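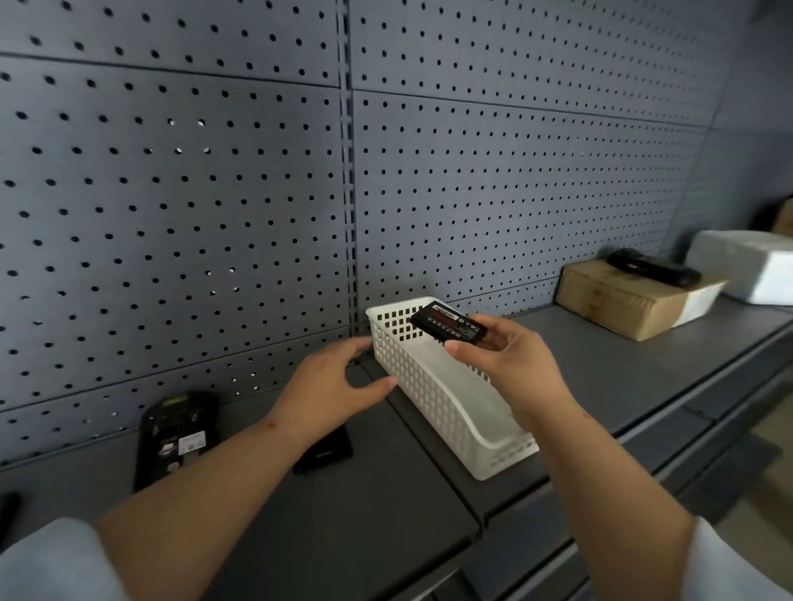
A flat battery and a white basket at a grey metal shelf.

Trunus opens battery take-back points in 5 towns this September

Old phone and gadget batteries can be handed in free of charge from September, at four Gistia shops and the Ogilvie garden centre. No purchase needed. No receipt either.

Drop-off from 9am until closing. Tape over the contacts first please, and keep swollen or leaking ones out of the bag - ring the shop before you bring those in. Car batteries not accepted, sorry.

The spring trial at Ogilvie ran for six weeks and took in 797 batteries, most of them from phones and cordless tools. Trunus is aiming for 2,000 by the end of the year accross all sites.

"People have a drawer full of these and no idea where they should go," said a Trunus spokesperson. "We want it to be as easy as posting a letter."

Collected batteries go to the Kesa depot for sorting, then on to a licensed recycler. Collections from shops twice a month, more often if the tubs fill up.
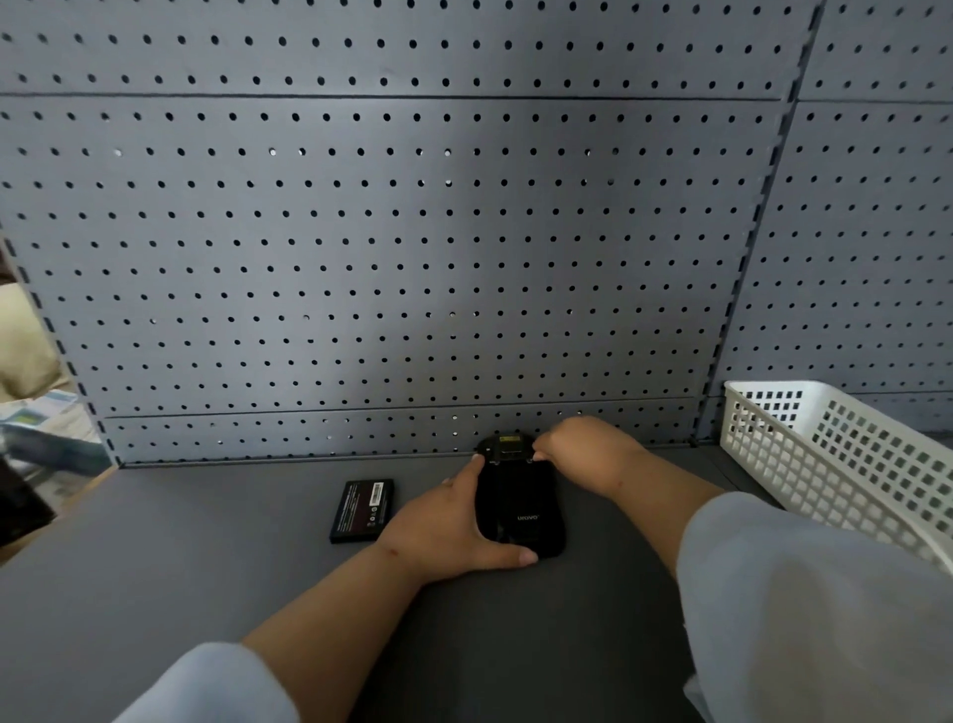 COMMUNITY & RECYCLING

Schools and clubs can ask for a collection tub of thier own. Minimum one term, lid and labels supplied. Requests through the Trunus website, under Take-back.

Posters and opening times for each shop available on request from the Trunus press desk.

ENDS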